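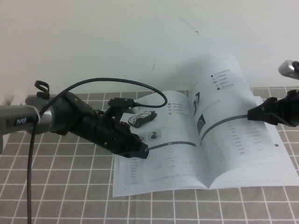
Varik buys Dankwa's meter business, and I think it's a good fit

Saturday, May 16, 2020
By the Business Desk

Well, it's finally signed! Varik, the Wodura firm that makes panel meters and current transformers, has bought the measuring side of Dankwa. I've been hearing whispers about this one since February, when people from both firms were seen going in and out of the same office (it isn't a big town, you notice these things), and I'm glad I can stop hinting at it now.

So what does Varik get? The Dankwa factory, for a start, along with its 300 staff and a test lab that I'm told is the real prize. Dankwa can calibrate its own instruments on site, and Varik has been sending a lot of its work out and waiting weeks for it to come back. Anyone who has had a shipment stuck over one missing certificate will know what that's worth.

Then there's the range. Varik's catalogue has always been strong on the plain, cheap end of things, the sort of meter an electrician fits and forgets. Dankwa goes the other way, with loggers and power analysers that cost a good deal more and take a morning to set up. Put the two lists together and you get 2949 separate products, and I'd be amazed if they all survive. My guess is the older analogue dials will be the first to go, which makes me a bit sad as I've still got one on my shelf.

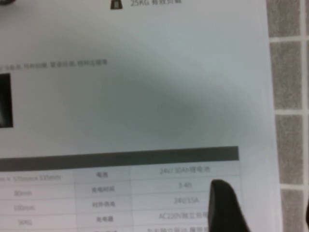 The Dankwa name stays on the boxes for 12 months, and after that it gets a small "by Varik" underneath. I rather like that. Too many buyers rip the old badge off in the first week and then wonder why the distributors stop ringing, and Dankwa has nine of them abroad who have been loyal for a very long time.

Neither side will give a price. I did ask, twice, and got a very polite email each time. What they did say is that the money comes from Varik's own cash plus a loan from Genier, the lender that backed its last factory extension, and that no jobs are going this year. I'd like to have seen something firmer than "this year" in there, and I suspect the people on the Dankwa shop floor would too.

As for the timing, yes, it's an odd spring to be buying anything. Half the signing was done over video calls, and the two teams haven't had so much as a sandwich together yet. Orders from hospitals and food plants have held up, though, and both firms say they are still shipping every day. The handover of the lab comes first, with the sales offices to follow once people can travel again.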